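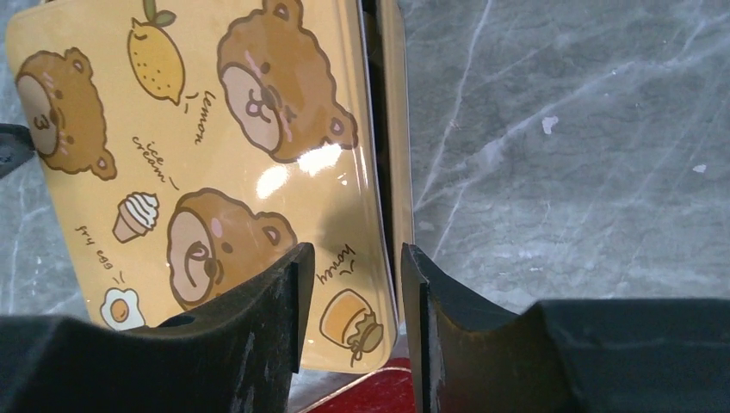 Right, river bill. Read all of it on the train so you don't have to. Thread, sorry, long

2018-07-16 and they've published it with 9 days left to comment. In July. When everyones away

Short version: farms along the Clerkel have to leave a strip unsprayed next to the water. Good. 10 metres on the main river. Nothing at all on the side streams, and the side streams are where the slurry gets in 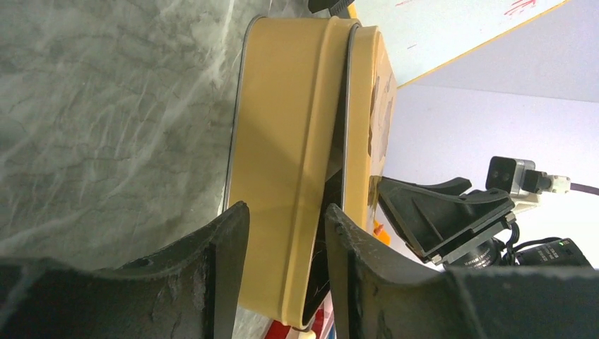
Testing next. Bill says the samples "may" be taken by the landowner, no sealed bottles, no set dates. I wouldn't keep a river sample in anything like that tin with the dark gap between its two halves, and the bill would let you. Lama Issa asked about this at the Bamden meeting and got a very long answer about trust

Also the exemptions. 78 farms signed up to the Morgan scheme are counted as already complying. Nobody checks. Signed a form in January, job done
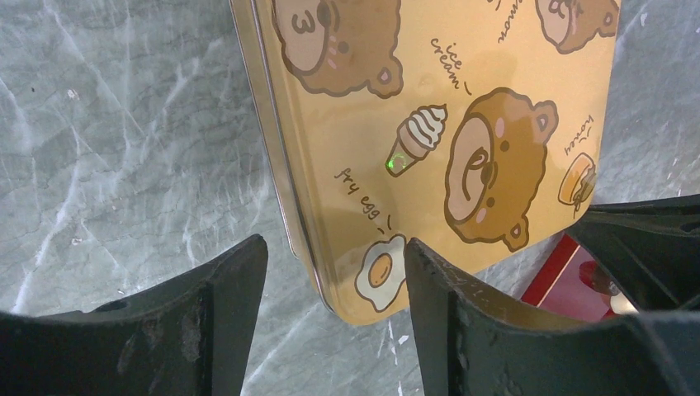
Yellow bear pattern, close up

Branwen Foulkes has put in for the nitrate figures below Ateck weir, will post when she gets them. Last lot took ages

Algae was back at the weir on Saturday btw. Green right across, dog kept well out. Ring the council if you see it, dont assume someone else has
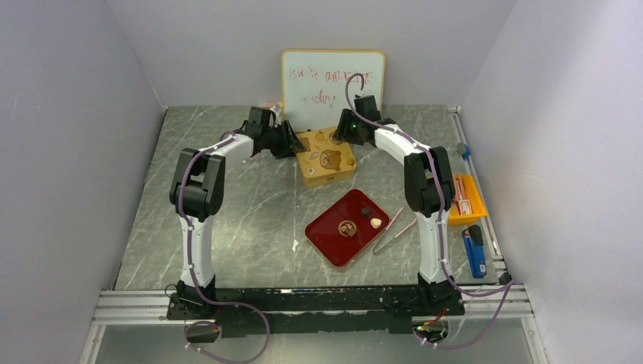 And the fines. Top fine is £2803, which for a big dairy is nothing, cheaper than fixing the tank. They've said enforcement will be "joined up" between the county and the water people. Two arms bending in towards one wooden box, fine, but somebody has to decide who picks it up and the bill doesnt say

Comments go to the county clerk, email or on paper. Mention the side streams. Mention teh sampling. More tomorrow if I get a signal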